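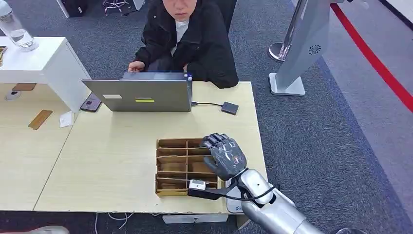

What the arm costs, and what comes after

When Plaketti began pricing a humanoid arm and hand for its sorting bench, the quote for the hardware was the easy part. Leire Moya, who runs operations there, had it in March. The rest of the budget took until summer.

"We had a line for the robot and a line for shipping," she says. "Then we started writing down everything it would touch."

Hands were the first problem. Fingers wear out well before an arm does, and Moya's team decided to order 2 spares up front. Next came the small stuff: cables, sensor modules, a table that doesn't wobble, a laptop kept for that bench alone. Divided cardboard trays are cheap, so they bought 1,000 and expect to ruin plenty of them.

Rodrigo Iglesias, a buyer at Grollport, advises smaller firms to price the operator's time before anything else. A person at the laptop all day is a salary, and it rarely shows up in a vendor's estimate. He asks suppliers seven questions, starting with who pays when a finger joint fails outside business hours.

Leasing is the other route. Mairéad Dunne of Grostby went that way and says the monthly fee hurt less than she feared - the training days were billed separately, and those hurt more.

Plaketti bought. The second arm is on hold until the first has a full year of repair bills behind it.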